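**1/** Notes on dishwasher detergent, since the question keeps coming up. I spent July testing powders and tablets on one machine with one water supply. Short version: water hardness decides more than brand does.

**2/** Setup. Lullow machine, normal cycle, no prewash. Hardness at the tap measured 32 on the strip scale the softener company uses. Salt reservoir full at the start of every run.

**3/** Test load: everyday plastic and ceramic, the same pieces each time. Plastic matters here. It holds less heat than ceramic, so it dries last and shows film first. Glossy bowls show it best under an overhead light.

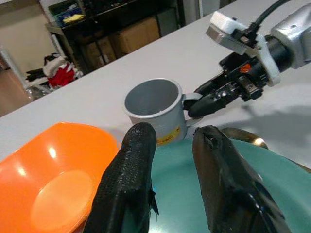 **4/** Powder (Bumell). Cheapest per load. Dose is adjustable, and at this hardness I ended up above the scoop line. Underdosed, it left a gray haze on glasses. At the higher dose the haze was gone after two cycles.

**5/** Tablets (Swanson). Fixed dose, which suits a full load and wastes product on a half load. The built-in rinse aid was not enough for plastic. Adding separate rinse aid at setting 3 fixed most of the spotting.

**6/** Gel (Brulent). Dissolves fast, useful on short cycles. No bleach, so tea stains stayed put. I stopped using it after a week.

**7/** Energy. The meter read 2,335 Wh over the test runs on the eco program and 3,072 Wh over the same number of runs on normal. Eco takes longer and heats less. Cleaning results were the same except for baked-on egg.

**8/** Loading. Bowls face the center and tilt down. Plates go in every slot only if they are flat. Wide raised rims need every second slot or the spray does not reach the middle. Forks go tines up, mixed with spoons so they don't nest.
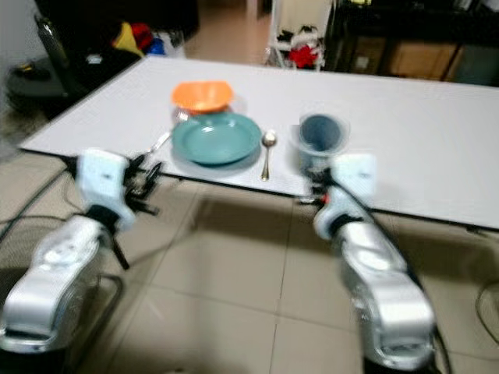

*Orange bowl, teal-green plate, fork.*

**9/** Filter. Rinse it weekly under the tap with a soft brush. A clogged filter puts grit back on the dishes and gets blamed on the detergent.

**10/** What I use now: powder, separate rinse aid, eco program, normal for egg. Hardness strips cost very little. Test your water before switching products.

2019-12-19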